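# Getting Around Jirkdale Without a Car: My Summer Project

Kiros Tsegaye
Turned in 16/08/2024

So the assignment was to pick something we use every week and find out how it really works for other people. I picked biking to campus, mostly because I was already doing it and complaining about it to anyone who'd sit still. My advisor, Habibur Wanigasekara, said complaining was a fine place to start as long as I ended up with a spreadsheet. I did end up with a spreadsheet! It has 631 rows and I never want to see it again.

## What I wanted to know

Jirkdale has one real bike path, the Fenon Trail, and it dumps you out at MacKinnon Street about a mile short of campus. After that you're on the road with the buses. I wanted to know who rides that last mile anyway, who gives up and walks, and who takes one look at MacKinnon in the morning and goes back to driving. I also had a pet theory that the hill was the problem (I hate the hill).

## How I did it

Two parts. First I made a short survey, eight questions, and taped up 500 flyers with a link on them. I put them in the library, the dorms, both laundromats, the Mirnance grocery store and the bike racks behind the science building. The ones at the racks got rained on the first night and I had to redo them. Second, I stood at the corner of MacKinnon and the trail in May, five mornings from 7:30 to 9, with a clipboard and a thermos, and marked down every bike that came off the trail and which way it went.

All together that gave me 631 records, counting survey answers and corner tallies in one sheet. Mixing them was a bad idea and I spent most of a weekend pulling them back apart. If you do a project like this, make two files.

## What people said

I got 70 survey answers. I was hoping for more, but the people who answered wrote a LOT. One person filled the comment box with what I can only call a short story about a pothole.

The top complaint was the left turn at MacKinnon. You come off the trail on the wrong side of the street, and to get to the bike lane you have to cross two lanes and a bus stop. There's a signal but it doesn't notice bikes, so you either wait for a car to pull up next to you or you get off and push the walk button. Most people said they push the button. A few said they just go, and I've seen them go, and I wish they wouldn't.

Second was parking. The racks behind the science building fill up before nine, and the ones by the gym are the old wavy kind that only hold your front wheel. Three people had wheels bent there.

The hill came in sixth. Sixth! Below "dogs on long leashes." I still hate it, but I guess I'm in the minority.

## What I saw at the corner

Standing there was more fun than I expected. By the third morning people had started waving. The busiest stretch was always right before the 8:30 classes, and then it dropped off to almost no one. Of the riders I marked, more than half got off and walked their bikes across, which matches the survey pretty well. A good chunk then stayed on the sidewalk all the way to campus. I did ask a couple of them about it at the red light, and both said the bike lane puts you right next to the bus doors.

I also started a side list of gear, which wasn't in my plan at all. Helmets, lights, bags, gloves, that kind of thing. Lights were rare, even on the gray morning when I could've used one to read my own clipboard. I didn't do much with this list because I only kept it up for two of the five days, so it's in the appendix and not in the results.

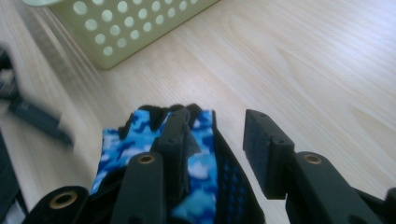
The part I'd most like somebody to act on is the signal. I called the city and got a nice person in the streets office who told me that adjusting a sensor so it picks up bikes is a small job, and that there's a request form for it. I filled out the form. I have a confirmation number and so far that's it.

## What I'd change

I only counted mornings, so I know nothing about how people get home, and the ride home is uphill (see above). I'd do evenings too, and I'd pick at least one week in the fall when everybody's back, since May is half finals and half people already gone. I'd also ask where people live. Habibur pointed out that I can't tell if walkers walk because of the turn or because they're two blocks away, and he's right.

## Costs

Flyers and tape came out of my own pocket. The clipboard was already mine. The thermos leaked and is no longer with us.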